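Getting Around Novwood: Notes on the Shoulder Season

Interview
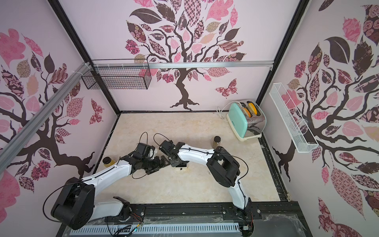
October is the month Amr El Idrissi recommends to anyone who asks when to visit Novwood, and he gives the same answer to travel agents, walkers and his own relatives. The summer ferry timetable is still in force, the upper trails are open, and room rates have dropped to the second of three price bands.

El Idrissi plans routes for small-group tours on the Novwood coast and in the Yilma valley behind it. He previously worked on bus scheduling. The conversation took place at his office above the Stomuvel ferry terminal and dealt mostly with connections.

"People plan by sights," he said. "They should plan by the last bus. The sights are close together. The buses are not."

The network has two lines of use to visitors. The coastal line runs between Novwood and Stomuvel and stops at every village. The valley line leaves from the Stomuvel terminal and climbs to Yilma, where the road ends. Both are run by Trudberg, which also operates the ferry, and a single day ticket covers all three. The ticket is sold on board and at the terminal window. It is valid until the end of service, so one bought late in the afternoon is poor value.

"The valley line is the weak point," El Idrissi said. "The last departure down from Yilma is at 5 in the afternoon once the school term starts. In July it is later. Visitors read the July timetable online and miss it."

A taxi from Yilma to the coast can be arranged, but there are few vehicles and they are usually booked by local residents. He advises saving the number of the guesthouse in Yilma before going up.

On the walking, he was specific. The standard route from Yilma to the Novwood overlook is 20 kilometers with a high point of 1,489 meters. The path is marked with yellow posts as far as the saddle and with cairns after that. Water is available at the upper farm and at one spring below the saddle, which runs low by the end of summer.

"I would carry two liters from the farm and treat the spring as extra," he said. "The map shows it in the same blue as the river, and that has misled a number of people."

The descent to Novwood is steeper than the climb and takes most groups longer than they expect. There is an easier line to the east that adds an hour and avoids the loose section. El Idrissi sends mixed groups that way as a matter of course. He does not recommend either descent after heavy rain.

Accommodation is concentrated in Stomuvel, which has over 235 guest beds in October, when several of the larger houses have already closed. Novwood has fewer rooms and higher prices. Yilma has one guesthouse and a bunkhouse, and the bunkhouse takes no reservations.

"Stay in Stomuvel and move around from there," he said. "Changing rooms every night costs you half a day each time. You wait for check-in, you carry bags, you lose the morning bus."

He makes one exception, for walkers starting the overlook route. The first bus up arrives at 9:40, which leaves little margin in autumn light. A night in Yilma solves this.

Meals need some planning too. Kitchens in Stomuvel close early outside the summer season, and the shop in Yilma opens only in the morning. The bakery near the terminal sells bread and cheese pies from 6:30 and is the practical choice for a packed lunch.

Asked what he would change, El Idrissi mentioned the printed timetable, which lists the coastal and valley lines on separate sheets with different symbols for school-day service. He has asked Trudberg for a combined version. For now he writes his own on a card and gives it to each group, with the return times underlined.

The ferry moves to its winter schedule at the end of the month, with two crossings a day and none in strong westerly wind.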